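Kamonchanok Kongkaew runs Hadolow, a small game server where players build night markets together. It has 300 regular players, and in March it will move to new machines.

"I started it for my cousins," she told me. "Then their friends came, and I could not say no."

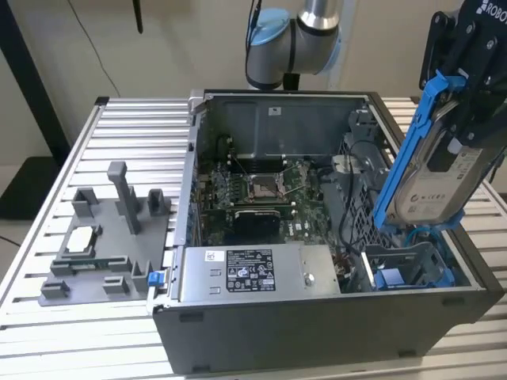 Yupin Boonyarit wrote under the first announcement that the old maps must stay, or she would stop playing.

"She is right," said Kongkaew. "We keep all 14 maps."
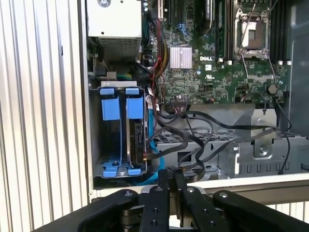 The move costs money, and Hadolow sells nothing – no skins, no boxes. Kongkaew prefers old parts. An open Dell case does not scare her. "I learned on such ones," she said. 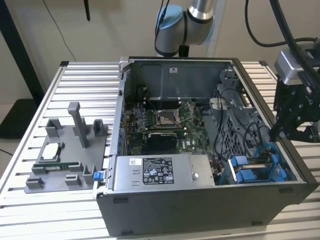

She also wants a second moderator before the move, for the late hours.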